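Course notes, part 2: return to player, variance and the reading of a paytable

These notes go with the second session. They assume you have read part 1 on independent events and can multiply out a simple probability tree. A pocket calculator is enough for the exercises at the end.

## 1. Terms

**Stake.** The amount placed on one spin or one round. Everything below is worked per unit staked unless stated.

**Return to player (RTP).** The sum, over all outcomes, of probability multiplied by payout, divided by the stake. Payout here includes the returned stake if the rules return it. Slot paytables nearly always quote payouts on that basis; table games usually quote odds without the stake. Mixing the two is the commonest error in submitted work.

**House edge.** One minus RTP.

**Hit rate.** The probability that a round pays anything at all. A payout smaller than the stake still counts as a hit.

**Variance.** The mean squared distance of the payout from its expected value. We use the standard deviation (its square root) when comparing games, as it is in the same unit as the stake.

## 2. A single-zero wheel

A European roulette wheel has 37 pockets, numbered zero to 36. A bet on one number pays 35 to 1 and the stake is returned, so a winning unit bet gives back 36 units.

RTP = 36 / 37 = 0.973

House edge = 1 / 37 = 0.027

An even-money bet on red covers 18 pockets and gives back 2 units:

RTP = (18 × 2) / 37 = 36 / 37

The two bets have the same edge. Their spread differs a great deal:

| Bet | Hit rate | Payout on a hit | Standard deviation |
|---|---|---|---|
| Single number | 0.027 | 36 | 5.84 |
| Red | 0.486 | 2 | 1.00 |

A player who moves from red to single numbers has changed the shape of the results and left the long-run cost per unit staked where it was. Some houses return half the stake on even-money bets when zero comes up. Where that rule applies the edge on red falls to 1/74, and the equality above no longer holds.

## 3. A simple reel model

Take three reels, each with ten equally likely stops. On each reel there is one star, two bells, three plums and four blanks. The game pays on three matching symbols across a single line.

| Combination | Ways out of 1,000 | Payout | Contribution to RTP |
|---|---|---|---|
| Three stars | 1 | 170 | 0.170 |
| Three bells | 8 | 40 | 0.320 |
| Three plums | 27 | 15 | 0.405 |
| **Total** | **36** | — | **0.895** |

The RTP is 0.895 and the hit rate is 0.036. The low hit rate would make the game unattractive in practice, and designers add small payouts for two matching symbols to raise it. Those payouts have to be funded from somewhere. If the RTP is fixed, each addition at the bottom of the table is a reduction further up.

Notice that the top prize supplies less than a fifth of the return. In games with a large jackpot the share may be much greater, and a player who never sees the jackpot is in effect playing at a lower rate than the one printed on the help page.

### 3.1 Weighted stops

On a video slot the symbols seen on a reel need not be equally likely. The program draws a number and looks up the stop in a weighting table. Counting symbols on the screen therefore tells you nothing reliable about the probabilities. In the model above, suppose the star is given weight 1 in 20 instead of 1 in 10, with the spare weight moved to the blanks. The chance of three stars drops from 1 in 1,000 to 1 in 8,000, and its contribution from 0.170 to 0.021. The artwork is unchanged.

### 3.2 Near misses

A display with two stars on the line and one just above it carries no information about the next spin. Each draw is independent of the last. Students sometimes write that a reel is "due" after a long run without a hit; this loses marks every year.

## 4. Bonus rounds

Treat a bonus round as one more line in the table. If it is triggered with probability *p* and has expected value *b*, it contributes *pb*. Free spins that can trigger further free spins need one extra step. Let *n* be the number of free spins awarded, *v* the mean payout per free spin and *p* the chance of a retrigger on each. Then the expected value of the round is

*b* = *nv* / (1 − *np*)

provided *np* is less than one. If *np* is one or more, the expected length of the round is unbounded and the rules must set a cap. Check this condition before using the formula — it is the point of exercise 3.

Pick-a-box bonuses need care. In some the choice is real and the boxes hold different prizes. In others the prize is fixed before the boxes appear. The rules page should say which. The expected value may be the same in both cases, but the wording of your answer should not claim a choice that the game does not offer.

## 5. Session length and expected cost

Expected cost = stake × number of rounds × house edge

For the model in section 3, 200 spins at one unit give an expected cost of 200 × 0.105 = 21 units. The standard deviation of the total grows with the square root of the number of rounds, the expected cost with the number itself. Over a short session the spread is the larger of the two; over a long one the edge takes over.

Speed matters for the same reason. Autoplay and fast-spin settings leave the RTP alone but raise the number of rounds per hour, and the hourly cost rises in proportion.
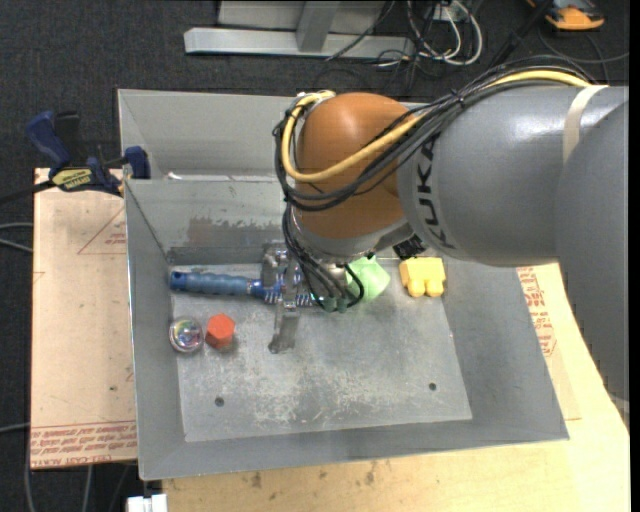
Sota Miyazaki objected to the word "cost" in this section, on the grounds that bonus credit is often part of the balance and the player has not paid for it. The objection is fair as far as it goes. Where credit carries a wagering requirement, work out the total that must be staked, multiply by the edge, and compare the result with the face value of the credit. A credit of 10 units with a requirement of thirty times needs 300 units staked. At an edge of 0.105 the expected loss on that turnover is 31.5 units, more than three times the credit. This simple comparison ignores the chance of running out before the requirement is met, and we take that up in part 3.

## 6. Published figures

A quoted RTP is a theoretical value over all outcomes. Three checks before you rely on one:

- Many games are supplied in several versions with different RTPs under one title. Use the figure shown inside the game itself.
- A progressive jackpot may be included or left out. If left out, the total depends on the size of the pot at the time.
- For games with decisions, such as blackjack or video poker, the figure normally assumes best play.

## Exercises

1. For the model in section 3, find the variance of the payout on a unit stake. Give the standard deviation to two decimal places.
2. Add a payout of 1 unit for exactly two plums, in any positions, with any other symbol on the third reel. Find the new hit rate and RTP. State whether the game could be offered, and why.
3. A bonus round awards 10 free spins, with a retrigger chance of 0.02 on each. The mean payout per free spin is 0.9. Find *b*. Repeat with a retrigger chance of 0.1 and comment.
4. Using the house edge from section 2, find the expected cost of 170 one-unit bets on red. Then do the same for single numbers.

Show all working. Answers to exercises 1 and 4 go to Sayaka Uchida; 2 and 3 will be gone through in the June session. For exercise 2 keep the payout at 1 unit even if the result looks odd.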